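Print this page | E-mail this entry
Shares: 6 | Comments: 2

Bench notebook, Indthorpe workshop
Monday, started a little after 9 a.m.

Good long morning on the processor task, and I want to get it all down while my hands still remember it. We are teaching the arm by remote control this week. Last week was moving it by hand, with the joints slack and one of us steering the wrist like a stubborn shopping cart, and I do miss that a little, but for anything near a CPU socket it was hopeless. Your own arm gets in the way of your eyes, you lean on the thing without meaning to, and the recording ends up with all your leaning in it. With the Hastix handset I can sit back, watch the wrist view on the monitor, and go as slowly as I please.

Corinne Gallagher set up the session file before I got in (thank you, Corinne, and thank you for the coffee) and named it with a proper number this time, 413, so that we can find it again. Zulia is doing the logging. I checked that the clock on the handset and the clock on the arm agreed before doing anything else, having been burned by that in the spring, when we had a whole afternoon of lovely demonstrations in which the fingers closed a moment after the chip had left.

The first thing I worked on was the carry. Taking hold of a processor by its edges sounds like nothing much, and for a person it is nothing much, but the fingers on this gripper are big blunt blocks and the chip is thin, so what you are really teaching is how to arrive level. I come down, stop, look, correct the tilt, and only then close. After that I carry it over the board and hold still for a breath before doing anything more. 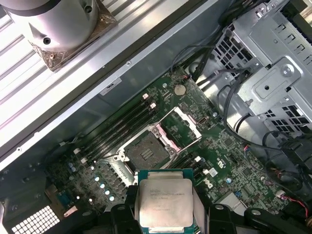 That pause matters to me more than it does to Corinne, who thinks I'm padding the recordings. We had a friendly argument over it. Her view is that a learner will copy the waiting along with everything else and we'll end up with an arm that dithers. Mine is that the pause is where I'm judging the line between the chip and the socket, and if I skip it I come in crooked and spend twice as long fixing it. We agreed that I'd do half my runs with the pause and she'd do hers without, and we'd let the training results settle it. I have a slice of pie riding on this.

Things I want to remember about the carry:

Keep the wrist turned so the fingers run along the same slant as the board. When I square up to the bench instead, I lose the socket behind my own right finger.

Socket cover comes out before the chip goes anywhere near the socket. Say it aloud at the start of the run if need be. I have written this on tape and stuck it to the handset.

Load plate stays all the way open. It swings a bit when you brush it, and the arm has no idea it has brushed anything.

Grip force at 400 on the handset scale and no higher. At that setting I can feel a little give through the trigger, and I trust it.

A word on the view itself. The silver parts throw a lot of glare and my eye wants to follow the brightest thing on the monitor, which is hardly ever the thing I ought to be watching. I tried turning the bench lamp toward the wall for a few runs and liked it much better, though Zulia says we should keep some bright runs in the set too, so the arm isn't lost the first time somebody opens a blind. Fair enough! I marked them separately.

Then on to the retention frame and its screws, which is a different kind of work altogether, all patience and small turns. I had been dreading it. The tip of the driver has to find the screw head and stay there while everything else keeps out of the way, and the gripper is so large in the view that you spend a good deal of your attention peering past it. What helped was picking one landmark and sticking with it. I use the corner of the frame nearest the screw and ignore the rest.
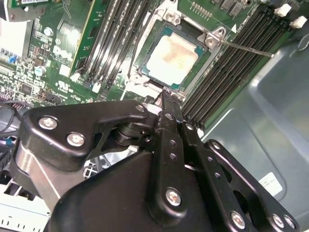 Driver tip on the upper-right screw of the retention frame. Old paste still on the processor.

I want to ask Ruiz-Ortega whether they can make us a slimmer fingertip, even a rough one, just to see how much of this trouble is the shape of the tool and how much is me. I suspect a fair amount is me. My approach angle wanders when I'm tired, and by eleven I was tired. Corinne took the handset for a while and her approaches were steadier than mine, although she holds her breath the whole time, which can't be good for a person.

The log stood at almost 2349 saved clips when we stopped for lunch, counting everything since we began with this board, hand-guided ones included. A good many of those are short false starts. I'd like to keep them, labeled as such, and not throw them out the way we did last time. There's a lot in a bad approach that gets noticed and backed out of, and I'd rather the arm saw us back out than believe we always come in straight.

For this afternoon: wipe the old paste off the heat spreader, back up session 413, and do another set on the screw approach with the lamp turned away. Corinne wants to try the six memory slots on the right-hand side next. I'd leave those latches for another day, but I have been outvoted before.

Comments (2) | E-mail this entry | Print this page
Contact the Indthorpe workshop | Copyright Indthorpe | Back to top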